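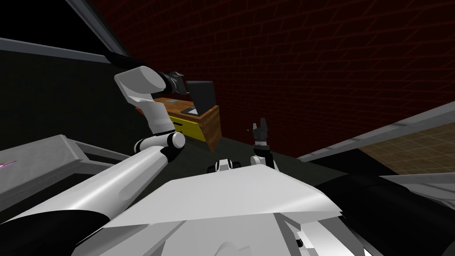 How to budget for a two-arm robot when you start in simulation

Planning guide, last revised in April

Skip to: Before you price anything / Step 1 / Step 2 / Step 3 / Step 4 / Step 5 / Step 6 / Common mistakes

This guide is for small labs, college shops and product teams that want to buy a robot with two arms and have never bought one. It assumes you will do some of the planning in simulation first. It covers what to write down, what order to do it in, and which costs tend to get left off the sheet.

Prices are left out on purpose. They go stale fast and depend on your region. Get your own quotes and put the date next to each one.

Before you price anything

Write one paragraph that says what the robot has to do. Use nouns and verbs. "Open the top drawer of a cabinet and take out a part" is good. "General manipulation research" is no use to anyone reading a quote.

Then write down what it does not have to do in the first year. If it does not have to drive between rooms, say so. If it does not have to lift anything heavier than a laptop, say that too. Both change the price more than any discount you will be offered.

Keep this paragraph at the top of the budget sheet. When a vendor suggests an upgrade, read it again.

Step 1: Build the room in simulation

Model the room you have or the closest thing to it. You need the walls, the floor, the furniture the robot will touch, and whatever sits on top of that furniture. Render quality does not matter much at this stage. Dimensions do.

Start with one piece of furniture. A cabinet with a single drawer is a good first target. Give the drawer front a bright color that stands out from the wood, such as yellow, so you can pick it out in a small camera view. Put a laptop or something of similar size on top so the planner has an object it must not hit.

Measure the real handle. A cut-out slot and a bar handle call for different fingers, and fingers are a line on the budget.

Set the viewpoint where the robot's own camera would be, up near the head and looking out over the torso. Run the arms through a few poses and look at what they hide. In the view at the top of this page the raised left arm covers the left side of the cabinet. If that happens in your setup while the robot is reaching, you may need a second camera, and it is better to learn this before the order goes in.

Step 2: Size the arms

From the simulation, collect these numbers:

Farthest point the gripper must reach, measured from the shoulder
Lowest point and highest point
Heaviest object, plus the weight of the gripper itself
Narrowest gap the wrist has to pass through
Whether both arms ever have to work on the same object

The last one decides whether you need two arms at all. Run your task with one arm parked. If it still finishes, price a one-arm system as well and keep both columns on the sheet.

Payload figures in a brochure are usually given at the wrist flange. The gripper, its mounting plate and its cable all come out of that number. Subtract them before you compare models.

Do not buy reach you have no floor for. A longer arm needs a larger clear zone, and clear floor is a cost if you pay rent.

Step 3: Price the grippers separately

Grippers are often quoted as accessories, one line near the bottom. Move them to their own section. For each arm, list:

The gripper
Mounting plate or adapter
At least one spare set of fingers
Cable or air line, with one spare
Any software license the gripper needs

The two arms do not have to carry the same gripper. A slim two-finger gripper suits small objects and tight gaps, and a bulkier one may be a better fit for the other side. Mixing them saves money in some cases. It also means two sets of spares, so do the sum both ways.

Elisa Caruso ran the purchase for the teaching lab at Jirkville and keeps a shared sheet of what was ordered and what was used. Fingers were reordered 4 times in the first year. The original budget had no line for them.

Step 4: List everything that isn't the robot

Go through this list with the person who looks after the building as well as the person who will write the code.

Power. Check the circuit, the plug type and how far the outlet is from where the robot will stand.

Floor. Tile, sealed concrete and carpet all behave differently under a heavy base. If the floor is uneven, get a quote for a mounting plate.

Guarding. Rails, a light curtain or a marked zone. Ask your safety officer which one is required and get the answer in writing.

Computer. The machine that runs your simulation may not be the one that controls the robot. Some vendors require their own controller.

Cameras, mounts and lighting. A dark room with a dark wall behind the target is hard on cameras. Lights are cheap. Put them in.

Furniture. Buy the real version of whatever you modeled, and buy two if the robot will be pulling on it every day.

Shipping, customs, unpacking and the lift gate. Ask whether delivery means to the door or to the room.

Training. Count the hours your own people will spend as well as the vendor's fee.

Service. Ask what is covered, who pays freight on a returned arm, and how long the arm will be gone.

Step 5: Get comparable quotes

Send every vendor the same packet. Ours is a single PDF with the task paragraph, the five numbers from Step 2, a floor plan and one render of the task view. Vendors answer faster when they can see the furniture.

Ask for the quote in parts. You want arms, torso or base, grippers, controller, software, shipping and service as separate lines. If a vendor will only give a bundle price, ask what happens to the total when the grippers are removed.

For our last round we used the Tollerine planning sheet, which has 12 rows per vendor and leaves room for notes. A plain spreadsheet works just as well if you keep the rows in the same order for everyone. We wrote to Nkuna and Taltwood on the same morning and gave both the same closing date. One quote came back with service included and the other without, so the first thing we did was ask for them again on equal terms.

Check lead times. Write down the date the vendor expects to ship and the date they will commit to. Plan on the second one.

Step 6: Split the spending

You rarely need all of it at once. A workable split looks like this.

First phase: simulation software, a good workstation and staff time. Stay here until the task runs in simulation from several starting positions.

Second phase: one arm, one gripper, one camera and the real furniture. Compare what you see with the simulation. Fix the model.

Third phase: second arm, torso or base, guarding and spares.

Check with the vendor that the arm you buy in the second phase can be mounted on the torso you want in the third. Some cannot, or need a different base joint. Yasuo Murakami, who reviewed this guide, asks for the part number of the torso adapter before he signs for the first arm.

Hold back a reserve for the third phase. We use roughly 15 percent of the hardware total. Raise it if your room needs electrical work.

Common mistakes

Using default friction in the simulator for a drawer. Real drawers stick. Pull yours with a spring scale and enter the number.

Leaving the cables out of the model. They catch on elbows.

Budgeting for a warranty that starts on the ship date when the room will not be ready until later. Ask for it to start at installation.

Buying the head camera first and finding out afterward that the shoulders block the work area.

Forgetting disposal. Crates for a two-arm system are large and some buildings will not take them.

Related pages: Room survey checklist / Quote comparison rows / Spare parts list for two-finger grippers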